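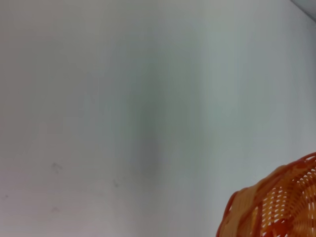 Ab wann gilt die neue Gebührenordnung für Sperrmüll in Gostden?

Sie tritt im Januar in Kraft, Anmeldungen nach dem alten Verfahren werden bis Jahresende angenommen.

Gostden, 13. September 2024. Die Gemeinde Gostden stellt die Abholung von Sperrmüll um. Der Gemeinderat hat die Änderung in seiner jüngsten Sitzung mit großer Mehrheit beschlossen. Bisher wurden Möbel, Matratzen und Teppiche zweimal im Jahr an festen Terminen eingesammelt. Künftig meldet jeder Haushalt seine Abholung einzeln an, entweder über das Formular auf der Internetseite der Gemeinde oder schriftlich im Rathaus.

Den Auftrag für die Abfuhr erhält die Firma Hughes, die bereits in den Nachbarorten Tradton und Dratton tätig ist. Eine Abholung kostet acht Euro und umfasst bis zu drei Kubikmeter. Größere Mengen müssen weiterhin selbst zum Wertstoffhof in Dratton gebracht werden. Elektrogeräte, Bauschutt und Autoreifen sind von der Abholung ausgeschlossen.

Die Verwaltung begründet den Schritt mit den Zuständen an den bisherigen Sammeltagen. Im Frühjahr gingen 284 Beschwerden ein, vor allem wegen durchwühlter Haufen und blockierter Gehwege. In der Tradtoner Straße blieb Abfall mehrere Tage liegen, die Nachreinigung kostete die Gemeinde 3000 Euro. Wer Sperrmüll ohne Anmeldung an die Straße stellt, muss künftig mit einem Bußgeld von bis zu 500 Euro rechnen.

Kritik kam aus den Reihen der Opposition. Sie hätte eine kostenlose Abholung pro Jahr beibehalten und verweist auf Haushalte mit geringem Einkommen. Die Verwaltung will dazu im kommenden Jahr erste Zahlen vorlegen.

Der letzte Sammeltermin nach altem Muster bleibt bestehen. Die Straßenlisten hängen im Rathaus aus und werden im Amtsblatt veröffentlicht. Gegenstände dürfen erst am Vorabend ab 18 Uhr herausgestellt werden. Fragen zur Anmeldung beantwortet das Bürgerbüro während der üblichen Öffnungszeiten.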